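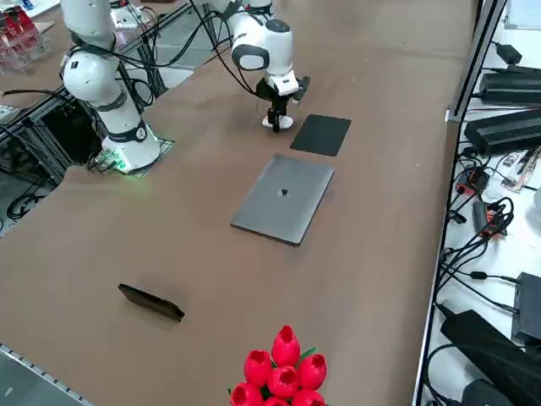 Etow 셀. 한쪽 팔은 베이스 쪽, 다른 팔은 그리퍼 쪽이 보인다. 레일 너머 흰 선반에 전원부.

Etow 셀 정기 점검 내용을 적어 둔다. 팔 두 대짜리 작업대이고 점검 주기는 가동 1000시간. 10월에 한 번 돌았고, 그때 바꾼 것과 그대로 둔 것을 순서대로 올림.

순서는 전원부, 베이스 고정, 케이블, 그리퍼, 원점, 저속 시운전. 예전에는 그리퍼부터 봤는데 전원부에서 문제가 나오면 다시 내려야 해서 두 번 일하게 됐다. 지금은 전원부가 무조건 먼저다.

전원부. 두 팔을 접힌 자세로 보내고 컨트롤러에서 정지, 그다음 전원공급장치를 내린다. 멀티탭 스위치로 한꺼번에 끄지 않는다. 브레이크가 잡히는 소리를 양쪽 다 듣고 나서 내린다. 끄고 5분 기다린 뒤에 커넥터에 손을 댐.

커넥터는 뽑아서 핀 색만 본다. 변색이 있으면 그 자리에서 교체. 이번에는 어댑터 쪽 하나가 헐거워서 바꿨다. 선반 위 전선은 여전히 엉켜 있다. 묶고 싶은데 아직 장비 구성이 자주 바뀌어서, 양 끝에 번호표만 붙이는 걸로 했음.

번호표는 양쪽 끝에서 한 뼘 안쪽. 커넥터에 바로 붙이면 뽑을 때마다 손에 쓸려서 글자가 지워진다.

베이스 고정. 마운팅 플레이트 볼트를 대각선 순서로 토크렌치로 확인한다. 값은 팔 매뉴얼 값을 그대로 쓴다. 볼트 머리부터 플레이트까지 페인트펜으로 선을 그어 두면 다음번에 풀림이 바로 보인다. 오른팔 안쪽 볼트 하나의 선이 어긋나 있어서 다시 조이고 선을 새로 그었다.

플레이트가 테이블 앞쪽 가장자리에 걸쳐 있어서 밑에서 손을 넣어야 하는 볼트가 있다. 짧은 육각렌치를 쓸 것. 긴 걸로 하면 케이블 다발을 건드린다.

케이블. 이 셀에서 제일 손이 많이 가는 부분. 팔 바깥으로 선을 빼 놓은 구조라 손목이 크게 돌 때마다 당겨진다. 손목에서 첫 고정점까지 여유를 300mm 준다. 이보다 짧으면 당겨지고, 더 길면 늘어져서 테이블을 쓴다.

여유는 접힌 자세에서 재면 안 된다. 팔을 제일 멀리 뻗고 손목을 양쪽 끝까지 돌린 자세에서 잰다. 티칭 모드로 천천히 보내면서 옆에서 한 명이 선을 보고, 다른 한 명은 정지 버튼에 손을 올려 둔다. 혼자 하지 않는다.

보호 슬리브는 Wostovano 것을 쓰다가 지금은 재고가 떨어진 상태. 닳은 구간만 잘라서 갈아 끼웠고 나머지는 다음 점검 때. 케이블 타이는 꽉 조이지 말고 손가락으로 밀어서 움직일 정도로만 당긴다.

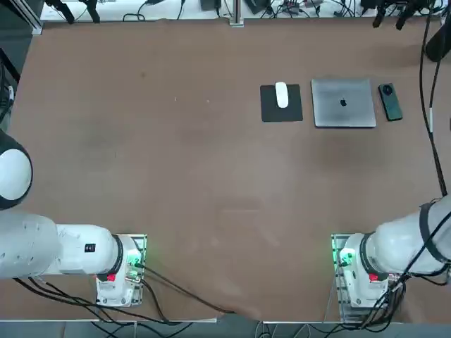 양쪽 베이스와 마운팅 플레이트. 검은 케이블은 테이블 앞쪽 가장자리 아래로 내려간다.

앞쪽으로 내려가는 선은 아직 손볼 게 남았다. 상판 위를 비스듬히 지나가는 한 가닥은 가장자리 밑으로 돌릴 예정. 클립은 주문해 놨고 오면 옮긴다. 그때까지는 그 위에 물건을 올리지 않는다.

가장자리에서 꺾이는 부분은 손으로 피복을 훑어서 확인한다. 눈으로는 잘 안 보인다. 눌린 자국이 만져지면 그 자리에 표시하고, 다음번에 깊어졌으면 교체. 이번에는 표시만 두 군데.

그리퍼. 손가락 두 개짜리고 볼 것은 많지 않다. 패드 마모, 손가락 나사, 벌어지는 폭. 패드는 개폐 2000회마다 뒤집어 쓰고 그다음에는 버린다. 횟수는 Triltivden 로그에서 뽑는다. 손으로 적던 때는 자꾸 빠졌다.

폭은 버니어캘리퍼스로 완전히 열었을 때와 닫았을 때 한 번씩. 두 팔 값이 다르면 먼저 손가락 나사를 본다. 대부분 나사다. 나사가 멀쩡하면 그때 캘리브레이션을 다시 돌린다.

원점. 전원을 다시 올리고 왼팔부터 한 대씩 잡는다. 동시에 잡으면 가운데에서 서로 가까워지는 구간이 있다. 베이스 불빛이 초록으로 들어오는 걸 보고 다음 팔로 넘어간다. 초록이 안 들어오면 에러 코드를 먼저 적고 나서 리셋. 리셋부터 하면 코드가 날아간다.

기준점은 상판 위 표시가 아니라 플레이트 모서리에서 잡는다. 갈색 상판은 교체할 때마다 조금씩 밀린다. 처음에 상판 기준으로 잡았다가 교체 후에 집는 위치가 전부 틀어진 적이 있다.

시운전. 속도 250mm/s로 제한하고 빈 동작 한 바퀴, 그다음 물건 놓고 한 바퀴. 빈 동작 때는 상판 위 물건을 전부 치운다. 노트북, 폰, 장식물 전부. 시운전 중에 보는 것은 케이블이 어디에 걸리는지 하나뿐이고, 그리퍼가 잘 집는지는 두 번째 바퀴에서 본다.

두 바퀴 다 문제없으면 제한을 풀고 점검표에 서명. Zhenhua Qin이 점검표 양식을 다시 짜 줘서 이제 한 장에 다 들어간다. 항목별로 '그대로 둠' 칸이 생긴 게 제일 편하다. 안 고친 것도 기록에 남는다.

이번에 그대로 둔 것: 선반 배선 정리, 상판 위를 지나가는 케이블 한 가닥, 슬리브 나머지 구간. 바꾼 것: 어댑터 커넥터 하나, 닳은 슬리브 구간, 왼팔 그리퍼 패드.

걸린 시간은 둘이서 대략 세 시간. 절반 이상이 케이블이었다. Gu 셀은 선이 팔 안으로 지나가는 모델이라 같은 점검이 훨씬 빨리 끝난다. 그쪽 순서는 따로 올리겠음.

추가. 토크값 물어보신 분이 있는데, 팔 모델과 플레이트 재질에 따라 다르니 여기 숫자로는 안 적겠습니다. 쓰시는 팔 매뉴얼의 설치 항목을 보세요.

추가 하나 더. 페인트펜은 유성으로. 수성은 알코올로 닦을 때 같이 지워진다.

문의는 쪽지로 | © Etow 셀 정비 기록 | 맨 위로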